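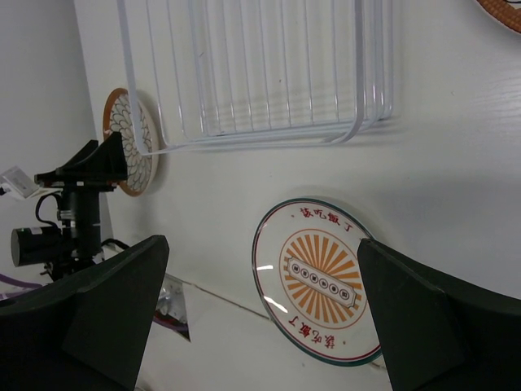
Equipment Review: The Illuver Soil Moisture Kit for Small and Mid-Sized Farms

Reviewed by Efa Ellis and Ismael Trindade, Wilesari Farm Resource Office
Published 26 December 2022

The Illuver is a soil moisture kit made by Kedov for growers who irrigate from a well, a pond or a metered supply and who wish to reduce pumping. It was tested by this office during the past growing season at the Wogan field station, on drip-irrigated peppers and on a block of sweet corn watered by sprinkler. The kit was purchased at the full retail price of $793. Kedov had no part in the testing and did not see this review before publication.

Contents and Installation

The kit contains a base unit, a set of buried probes, a hand auger, a mounting post and a printed manual. A solar panel is built into the lid of the base unit. No subscription is required for the first season. After that period, the grower may continue to read values from the display on the base unit at no cost, but the online record is closed unless an annual fee is paid. The office considers that this condition should be stated on the outside of the package.

Installation was carried out by two members of staff in one morning. The auger supplied with the kit is adequate in loam. In the stony ground at the north end of the station it was of little use, and a heavier tool was borrowed to finish the work. Growers should follow the manual closely on the matter of backfilling. A probe set in a loose hole will read the air gap around it, and the first values recorded in the corn block had to be discarded for this reason.

The cables are the weak point of the installation. They are not armored, and the manual recommends only a shallow trench. One cable was cut during cultivation. Kedov supplied a replacement under warranty, although three messages were needed before the claim was accepted.

Accuracy

Readings were compared with soil samples taken beside each probe, which were weighed, dried in an oven and weighed again. In the loam, the Illuver followed the samples closely across the season. It responded within the hour to both rain and irrigation. In the heavier clay, readings ran high after rain and remained high for longer than the samples would support. A grower on clay who relied on the factory setting would be likely to irrigate too late.

A correction can be entered through the settings menu, and the office found that it resolved most of the problem. The procedure appears near the end of the manual, in the section on troubleshooting. It should be moved to the section on setup.

Soil temperature is also recorded. It was not tested in detail, but no obvious faults were noted.

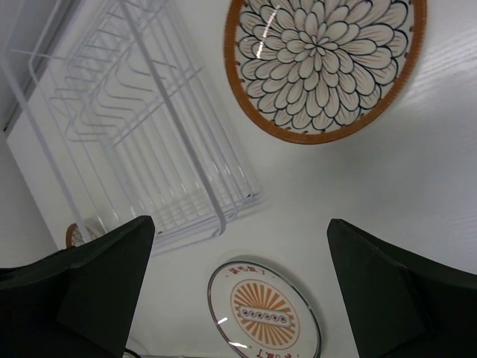
Wilesari Equipment Notes, Volume 2, Page 91

Effect on Water and Fuel Use

The station has watered its peppers by the calendar for many years. For this review, half of the rows continued on that schedule and half were watered only when the Illuver showed that the root zone had fallen below the chosen level. The monitored rows used 3,000 gallons less water over the season. Marketable yield was similar in both halves, and the difference was too small to draw any conclusion from a single year.

Less pumping also means less diesel. Fuel was not metered separately for the two halves of the field, and the office therefore gives no figure for it. Readers who have seen large fuel savings claimed in the sales literature should ask how those savings were measured, on what crop and at what pumping depth.

There was a further benefit on the corn. The deeper probe showed water passing below the roots after each long sprinkler run — a loss that also carries nitrogen out of reach of the crop. Shorter runs were adopted in response. Farms in areas with nitrate limits may find this feature of more value than the water savings themselves.

Daily Use

The display is large and can be read in full sun. Values are given as a percentage and also as a simple bar, with the lower and upper limits set by the user. Tegwen Harries, Station Manager, reported that seasonal staff were able to use the bar without instruction but that the percentage caused confusion, as the meaning of a given number changes with the soil type.

The online record is less satisfactory. Charts load slowly, and data can be downloaded only one month at a time. Alerts may be sent by text message, but only to a single telephone number. On a farm where irrigation duties are shared, this is a real limitation.

Battery performance was good. The base unit remained charged through a week of heavy cloud. It should be brought indoors before hard frost and returned to the field no earlier than late February in mild districts.

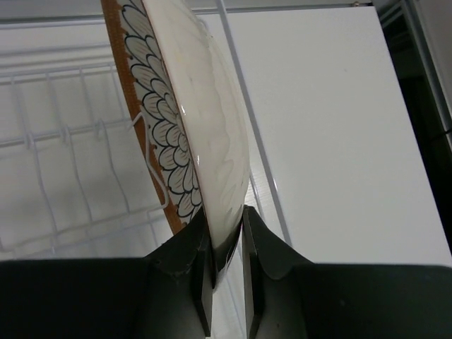

Shufen Shao wrote to the office after reading an advance copy and asked that one point be added. Her own unit has been in the ground for two seasons on silt, and she has found the readings dependable, but she would not advise buying a single kit for a farm with more than one soil type. "I put mine in the best field, and it told me nothing about the worst one," she wrote. "If you can only afford one, put it where you lose the most water."

The office agrees with this advice. One kit describes one place, and the location should be selected with a soil map in hand.

Recommendation

The Illuver is recommended for drip-irrigated vegetables and small fruit on loam or silt. It is recommended with reservations on clay, where the correction must be entered before the readings are used. It is not recommended for very stony ground. The price is reasonable for a farm that pumps regularly, and harder to justify where irrigation is needed only in dry years.

Growers in the district may borrow the station's unit for a trial period before purchase. Requests should be addressed to Ruby-Lee Tomoana at the Wilesari office and should state the crop, the soil type and the source of water.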